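Visit to the Viltum workshop, October

We came to Viltum at 3 in the afternoon to see how the hand-held grippers are looked after. Each one is checked after 400 hours. The fingers come off first, then the housing is wiped and the trigger is set again – slow work, but I liked to watch it. A new pair of fingers must close 700 times on the bench before it goes back to use. 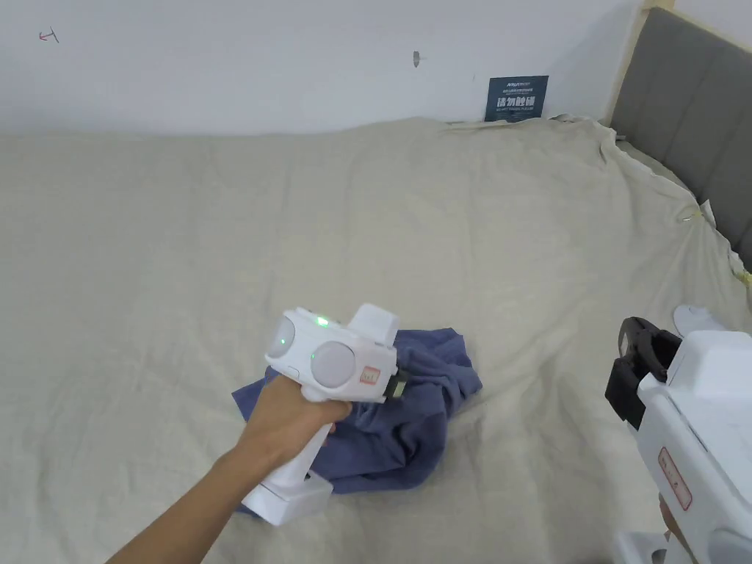

White gripper with its jaws on a navy cloth, Viltum.

Next month we visit Pradedetti.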